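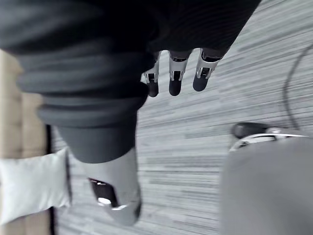 Figure 2. Wrist view over the striped carpet, with the dark padded sleeve and three fingers in view.

Setting up the wrist view for the Gadska tests

I rewrote this section in April after Albane Pruvost tried to follow my old one and ended up with a whole folder of clips she couldn't use (sorry, Albane!). If you've already paired the wrist camera with the Lemaire recorder, you can jump right in at step 1. If not, go back and do the pairing first.

What we're after is simple enough. The Gadska method guesses how the hand is moving from the wrist view alone, so it needs to learn which parts of the picture belong to the robot and which belong to the room. Padded sleeves are the tricky part – soft folds change shape all the time, and the software likes to think they're furniture.

1. Park the robot and press the stop button. Wait for the status light to go steady.

2. Pull the sleeve up until you can see all the fingertips in the live view. It's fine if the fabric still shades one of the joints. In Figure 2 the leftmost finger is partly tucked under and I got a perfectly good mask from it.

Caution: keep your own hands clear of the finger linkages while you do this. They have small openings and they pinch.

3. Open Truditz on the laptop and choose New Mask. Paint the sleeve first, then the fingers, then any other piece of the robot that shows up. People forget the grey limb segment with the glossy joint all the time, and I've done it twice myself.

4. Set the frame count to 600. For a patterned floor go up to 800, as streaky carpet confuses the tracker when it blurs.

5. Release the stop and run the slow sweep. Stand back and let it finish, even if the picture looks tilted. The wrist turns, the floor goes diagonal, all normal.

6. Check the drift score. Anything under 7 is good to go. If yours is higher, repaint the edge of the sleeve and run step 5 again.

Note: shiny parts can throw a bright white highlight, like the one on the black joint surface in Figure 2. Paint right over it as part of the joint. I used to leave highlights out and my scores got worse every time.

Note: cables on the floor count as room, so leave them unpainted. Do look where they run before you start the sweep, though!

7. Save the mask under the Zendesbridge folder with your initials, then carry on to the section on grasp trials.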